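Paper cups everywhere, and I'm fine with it

Saturday, May 14, 2022

I've been putting off the sunroom table since November, so this morning I made coffee, put my phone in the other room and got going.

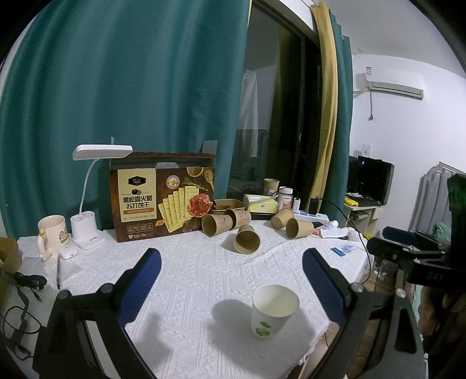 My rule for the day was one table, start to finish, no wandering off to reorganize the closet (I always end up in the closet). The brown kraft cups are left over from my sister-in-law's shower. We bought way too many, and I keep finding them in the weirdest cupboards! They get stacked and go back on the shelf over the fridge. The white one with the green leaf print is from a different pack, and I like it too much to mix it in, so that's my pencil cup now.

The crackers are black truffle and ham soda crackers. Wulan Gunawan from my Tuesday book group got me hooked on them — salty, a little fancy, dangerous with a cold drink. I'm going to clip the box shut and hide it behind the oatmeal. We'll see how long that lasts.

I'm keeping the lamp out because I do my bills at that end and the overhead light is hopeless. The white cloth needs a wash, and I'm a little nervous about it, to be honest. All those raised zigzags hang on to crumbs like you wouldn't believe, and last time I ran it too warm and it came out 2 inches shorter. Cold water and the clothesline this time!

Next up is the bookcase, if it doesn't rain.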